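On 20th July I visited the showroom of Vorness to see Koltix, their room-tidying service for small offices. A firm can rent it by the evening.

The work shown was moving seats, with one gripper at each side. 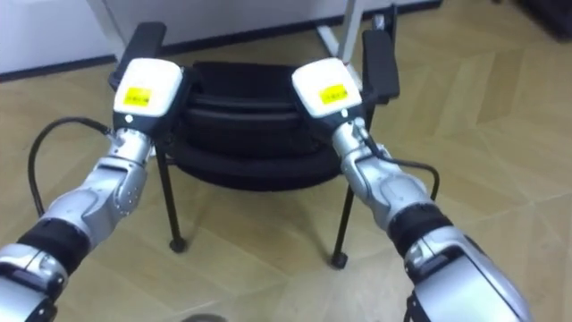
Tsz-kin Shih asked if the price changes when every room has a different kind of chair. It does not, up to 6 rooms.

The monthly plan costs 785 dollars, and training of staff is included. I found this fair, but the contract is for 2 years.

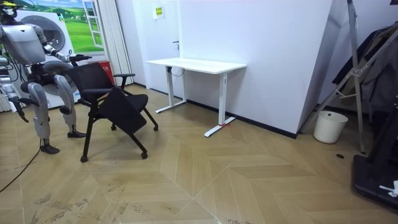 Controls and safety

The stop button was explained to us very well. The manual is still a draft.
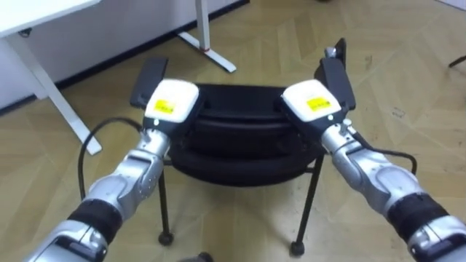
Koltix holding the seat from both sides

My last question was about service visits. They promise an answer in around 10 hours. 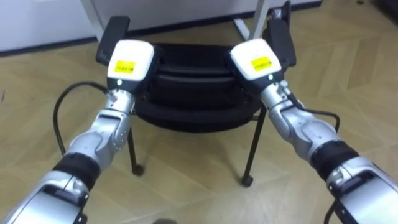
Both grippers near the black seat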